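Folding Towels: Which of the Usual Advice Holds Up
Posted 2025-04-06 in Laundry and Linen

I have read a great many towel tips over the years and tried most of them, and my opinion of the genre is low. Half of it is written by people with a linen closet the size of my bathroom. The other half wants to sell you a basket.

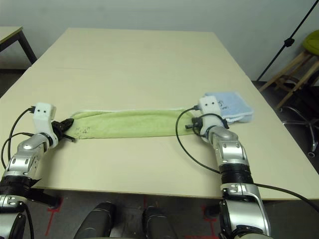

So I went back through the standard advice, one claim at a time, with the same stack of old towels and a plain table. Some of it survived.

"Fold in thirds, always"

Thirds look tidy on a shelf because the edges end up inside and you only see a rounded fold. Fine. But thirds assume a deep shelf, and mine is shallow. A bath towel folded in thirds lengthwise and then in half twice hung over the front of it by a good bit, and every time the door closed it pushed the stack crooked. Halves and quarters fit. Measure the shelf first, then decide how to fold. I have yet to see a tip page put those steps in that order.

If you do go with thirds, make the long fold first, so the towel turns into a narrow strip, and get that strip straight before you do anything else. Nearly every lumpy towel I have made went wrong at the strip. Pull lightly at both ends, lay it down again, and run your forearm along it. Terry won't lie perfectly flat and you shouldn't try to make it. Small wrinkles disappear once there are other towels on top.

"Use the bed"

No. A bed is soft, it has a dip in it, and the blanket moves along with the towel. A table is better, and a plain matte one is better than a glossy one, where the towel slides off while you're reaching for the next. The kitchen table works if you wipe it and let it dry first. I skipped the drying part once and pressed a damp crumb into a clean hand towel.

If your table is made of panels, the seam between them makes a decent guide. Line the hem up with it and you have a straight edge to work from. I'm suspicious of folding boards for this reason. I bought the Livero one in November, used it for two loads, and it now keeps a window open in the garage. It was cut for T-shirts, and a bath towel hangs off it on every side.

"Roll them, it saves space"

Rolling saves space in a basket. On a shelf it wastes the gaps between the rolls, and the rolls come undone when you take one from the bottom. I gave this a fair trial of 9 weeks in the hall closet and went back to folding. Hand towels in a deep drawer are the exception. Stood on end they roll up nicely and you can see every one.

"Fringe and borders go to the inside"

This one I half believe. A fringe catches on rough shelf boards and on rings, so tucking it under makes sense. A woven border is a different matter. It is stiffer than the pile and tends to shrink more, and if you fold right on top of it the whole stack leans. Put the fold an inch to the side of the border and the lean goes away. If the border has already puckered, pull it out sideways while the towel is damp. Once it has dried that way, pulling does very little.

Logos and printed lettering I leave wherever they land. I have seen people refold a towel three times to hide the name of a gym.

"Stains come out if you catch them early"

Sure, and the ones you catch late are the ones you own. My experience with small dark spots on pale terry is mixed at best:

Soak in cold water with ordinary detergent overnight, then wash as usual. This clears food and mud most of the time.
Baking soda paste did nothing for me beyond leaving grit in the loops.
The Pekside spot stick lightened two marks out of five. It also lightened the towel.
Check before the dryer. Heat sets a good many stains, and that bit of folk wisdom has never let me down.

If a spot is still there after two rounds, stop. Move the towel down a rank – bath to gym, gym to floor, floor to car – and fold it with the marked end showing, so that whoever takes it knows what it is. I used to hide stains inside the fold, and all it got me was a guest unfolding one in front of me.

"Sort by color"

Pretty in a photograph. Sorting by size is what gets you the right towel at six in the morning. If you have two sizes in two colors, say all the bath towels blue and all the hand towels green, you get both systems for free, but I wouldn't buy new ones to arrive at that.

"Fabric softener keeps them fluffy"

It keeps them feeling fluffy and makes them worse at drying you. I stopped using it and the first few washes were rough going. A good snap by hand before the dryer and another one after does more for the pile. Vinegar in the rinse is the other suggestion everyone passes around. I tried it and couldn't tell the difference blindfolded, literally, with a scarf.

"Replace every two years"

Says who? Usually a shop. The towel counter at Tuncer has a card to that effect, right next to the towels. Mine are older than that and dry perfectly well. Weight matters more than age. Anything near 500 grams per square meter is heavy enough to last and still dries on a hook by evening, at least in my bathroom, which has a window. Thicker ones feel wonderful and smell by Thursday.

What I still do

Shake, strip, straighten, then fold down to shelf width. Biggest at the bottom, folded edge facing out. Fresh ones go under the pile so the same two don't get all the wear – I doubted this tip longest and I was wrong about it.

The full load takes me 8 minutes. A video I watched promised it in under three, with the towels already stacked flat beside her when it started.

Next time: fitted sheets, and whether the trick with the corners is worth learning. I have my doubts.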